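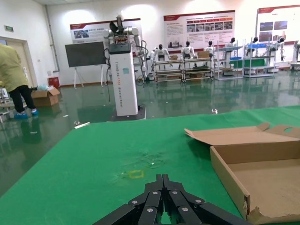

An open Fleseck box on the green cloth, with the near left corner torn and frayed.

Fleseck Fold-Up Mailer Boxes, 60-pack, from Vakent
Reviewed by Murray Doolan, 8 Aug 2020

I should say right away that I did not buy these to mail anything. I bought them for cords. Over the years I have tried zip bags, shoe boxes, a hanging organizer with pockets that were all the wrong size, and one very handsome Widberg drawer insert that held so little I gave it to my sister (she keeps spools of thread in it and loves it). What I wanted was a plain little box, the same size every time, that I could write on with a marker and stack on a shelf. The Fleseck is pretty much that box!

They come flat, bundled with a paper band, and you fold each one up yourself. The first took me a good while because I had the side flaps going in the wrong direction and kept blaming the box. Once you get the hang of it, though, it's pleasant work, the sort of thing you can do with the radio on. There's no tape and no glue. The sides come up, the flaps fold in, and the lid is part of the same sheet, so it can't wander off the way loose lids always do in my house. You can lay it right back on the table while you fill the tray, or leave it standing up behind, whichever suits the room you have.

The lid has a hole in it too, and I've grown very fond of that hole. I use it for a finger when I'm pulling a box off a high shelf, and a friend of mine, Lutz Lindemann, runs a bit of string through his with a tag on it. He got me started on these in the first place and he'd want the credit.

Now for the part I'm less happy with, and it's the corners. The cardboard is fine as long as you treat it kindly, but when a corner goes, it really goes. The layers come apart and you're left with a ragged edge that catches on your sleeve. I think I was pulling the side wall out by the corner when I reopened them, and I've since learned to lift the lid fully back first and leave the walls alone. Still, I would have liked a slightly heavier board. The Cassim boxes I used before were stiffer, but they cost a good deal more and the lids were separate, so we're back to the wandering problem.
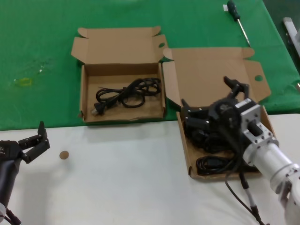 Coiled power cord in the left box, another black cable in the right.

For size, a regular black power cord goes in nicely if you coil it in loose loops and let the plug lie toward the front, where you'll find it first. One cord to a box is how I do it. You could certainly squeeze more in, but then you're right back to the tangle you were trying to get away from, and I have untangled enough cords for one lifetime.

The insides are plain tan cardboard with no coating, so a dark cord shows up well against them. I wouldn't keep them anywhere damp. Mine sit on a shelf in the hall closet, stacked up to 8 high, and the bottom ones have held their shape so far. I'll look again in October after the heat goes off outside and we start digging in there for extension cords.

A small tip: do your folding on a tablecloth if you have one handy. On a bare table the flat sheets slide all over the place, and a cloth holds them still while you're fussing with the flaps.

Four stars from me. One star off for the corners, and I've already told Lutz I'll split a second pack with him.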